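六月，晴，下午有点闷

早上六点四十醒的，没等闹钟。昨天晚上答应 Yasir Baloch 今天把答辩意见的回应写完，所以睡前一直在想押金那笔账，睡得不算踏实。煮了粥，吃了半根黄瓜，七点半出门。

到办公室时楼下的门还锁着，我用自己的钥匙开的。先看邮件。Soomro 那边（出租方的管理公司）昨晚十点多发来了补充材料，一共两个附件，一个是退租检查表，一个是清洁和修补的报价单。报价单上写的是780，抬头是一家我没听说过的保洁公司，没有盖章，也没有开票日期。押金是2000，他们的意思是扣掉780以后，剩下的再抵最后一个月的水电和“管理杂费”，抵完基本不剩什么。杂费没有明细。

这个案子其实不大，我们收的费用也低，可是拖了很久。Baloch 先生租的是 Bendora 楼里的一套带家具的公寓，住满租期才走的，钥匙当天交的，有签收单。按合同，押金应该在交钥匙以后退，扣款要附依据。对方当时只发了一条短信，说“房屋状况不符合交付标准”，没有说哪里不符合。后来我们发了函，他们才开始往外拿东西，一次拿一点。

上午主要就是对检查表。入住时那份清单只有一页，家具一栏写了床、沙发、餐桌、椅子，后面统一打勾，备注写“良好”。退租时那份有四页，每件东西后面都有一两句，比如“坐垫表面有压痕”“床头软包有轻微色差”“墙面有擦痕”。同一套房子，两份表详略差这么多，对我们是有利的。入住那份太粗，对方没法拿它证明压痕和色差是租期里出现的。我把这一点放在回应的第一段。

第二段写正常损耗。合同第九条写了“合理使用造成的自然损耗除外”，他们的答辩里完全没有提这一条。坐垫坐久了有压痕，算不算自然损耗，各处的做法不太一样，我查了三份以前的裁决，有两份支持租客，有一份因为租客养狗，情况不同。养狗那份我也写进去了，说明了区别。老师以前讲过，对自己不利的先例自己先提，总比对方提了再解释要好受一些。

十点半 Baloch 先生打来电话，问要不要他再找当时帮忙搬家的人写证言。我说可以写，但是只写看到的，不要写“房东一定是故意的”这种话。他上次自己写的那份陈述有两页都在讲他对管理公司的看法，讲得很有感情，仲裁员看了不会有什么用。他说好，停了一下又问，那他可不可以在最后写一句。我说一句可以。

中午没出去，吃的昨天带的饭。吃饭时顺手翻了一下手机，看见 Clerkdale 那边的调解中心改了收件时间，下午四点以后不收纸质材料了。以前是五点。幸好看见了。

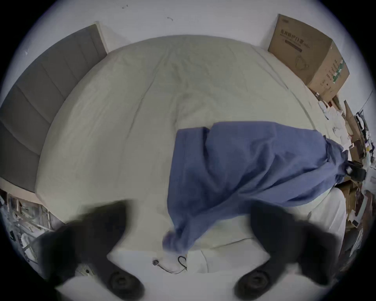
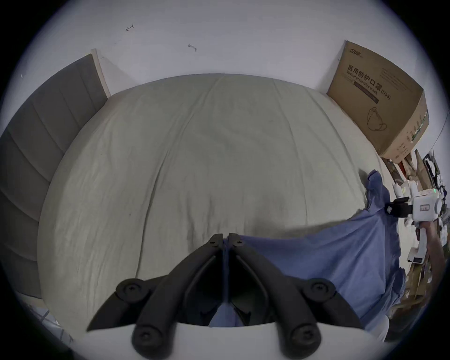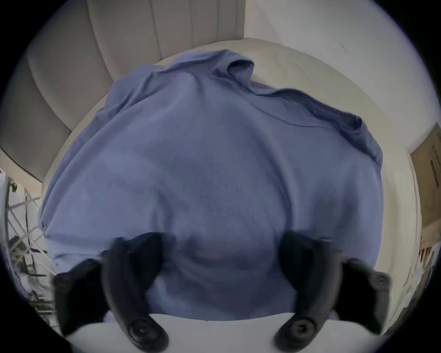
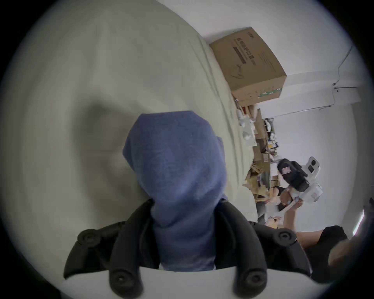

下午先写物品清单的写法问题，这个打算作为附件二，给仲裁员看为什么“良好”两个字不够。入住清单要能用，至少得写材质、颜色、位置和当时的样子，最好再配照片，照片编号和文字对得上。拿最后一张里那块蓝色的布来说，针织的，表面有点起绒，顶上是圆的，两边有松松的褶，这样写，隔多久再看都知道说的是什么。要是只写“蓝布，良好”，以后有人说褶子是新弄出来的，就没有办法核对。Soomro 的入住清单问题就在这里，十几样东西共用一个“良好”，退租的时候却按一件一件来扣。我把附件二写了一页半，又删到一页，例子也删了，留给口头讲。

写到两点多，同事过来问 Dronico 的合同。那是另外一件事，他们做小型航拍设备租赁，想让我们看一份新的租赁条款，里面也有押金。我看了一眼，他们的押金条款写得比公寓合同还含糊，“设备如有损伤，出租方有权酌情扣除”。酌情这两个字在纠纷里最麻烦，两边都觉得自己占理。我跟同事说，先建议他们把检查程序写进去，交接时双方当面签字，扣款要在几天以内书面通知，过期就视为放弃。她说客户希望天数越长越好。我说那是客户的想法，我们把风险写清楚，让他们自己选。她把初稿留在我桌上，下周再看。

回来接着算数。如果780全部不成立，对方应退2000减去水电。水电我们是认的，账单齐全，Baloch 先生也同意。管理杂费不认，合同里没有这一项，对方引用的是所谓“楼宇公约”，可公约没有附在合同后面，也没有签收记录。我在这里犹豫了一会儿，要不要主动把公约的效力问题展开讲。展开讲要多写一页，而且容易把重点带偏。最后只写了两句：未附于合同，未经承租人确认，不应作为扣款依据。

另外还有一个问题是逾期利息。Baloch 先生很在意这个，他觉得钱在人家手里放了这么久，怎么也应该给点说法。利息其实没有多少，写进请求里也没有坏处，我就写了，算法放在脚注。他看到数字可能会失望。

三点一刻打印。打印机卡了一次纸，第二份的第七页斜了，重打。装订好以后发现附件目录里把“签收单”写成了“签收表”，前后不一致，又换了一页目录。这种小地方仲裁员不一定会看，可是对方律师会看，上次开调解会，他就因为我们一份材料里日期格式不统一，讲了快十分钟。

三点四十到 Clerkdale，窗口前面排了几个人。收件的是个年轻人，核对得很仔细，每个附件都翻开看页码。他问我电子版有没有同步提交，我说中午前已经传了。他说系统里看得到附件一，看不到附件二。我才想起来附件二是下午写的，电子版还没补传。他给了我一张回执，上面注明纸质材料已收、附件二电子版待补，今天之内补上就行。回执我拍了照，原件夹在卷宗里。

出来以后在门口的长凳上用手机补传，传了两次才成功。第一次提示文件名不能有空格。

接着给 Baloch 先生打电话，说材料交了。他问大概什么时候有结果。我说先要看对方愿不愿意在调解阶段谈，如果谈不拢再排期。他又问能不能让他们直接退2000，水电他另外付。我说结果上差不多，但是那样要两笔款来回走，容易再生出别的事，还是一次结清比较干净。他想了想，说听我的。他说最近在新房子里也签了入住清单，那份清单他自己加了半页手写的内容，把冰箱门上的凹坑、浴室的一块裂砖都写上了，房东也签了。我说这很好，原件留着，再拍一份存手机里。

五点回到办公室，把今天的工时记了。这个案子我一共记了不少小时，按收费标准是收不回来的，当初接的时候就知道。主任没有说什么，只是问了一句是不是快结了。我说看对方。他说那就看对方。

下班前又看了一遍对方的退租检查表，发现一个上午没注意到的地方。表的最后一页有检查人签名，签名旁边的时间是上午九点，可是我们这边的钥匙签收单上写的是下午两点。也就是说，检查表上的时间比交钥匙还早，那时候房子应该还在承租人手里。可能是笔误，也可能是检查人提前进去过。Baloch 先生从来没有提过有人上午来。我给他发了消息问这件事，到现在没回。如果确实没有人来过，那么这份检查表是什么时候做的，就要由对方来说明。材料已经交了，这一点可以在调解时口头提出，也可以再补一页书面的。我倾向于补书面，口头提了容易被带过去。先等他回复。

晚上七点到家。晚饭是面条，放了两个鸡蛋。楼上又在挪家具，挪到八点多停了。洗了衣服，把明天要穿的衬衫熨好。

明天要做的事：
等 Baloch 回复，问清楚交钥匙那天上午有没有人进过屋。
检查时间不一致的问题，写一页补充说明。
Dronico 的条款初稿通读一遍，先标出押金和检查两部分。
确认附件二在系统里能打开。
买订书钉，办公室那盒快没了。

九点五十，Baloch 先生回了，说那天上午他一直在屋里打包，没有人来过，搬家的人可以作证，他们八点就到了。我让他把这一点加到证言里，具体几点到、几点走都写上，别的不用多写。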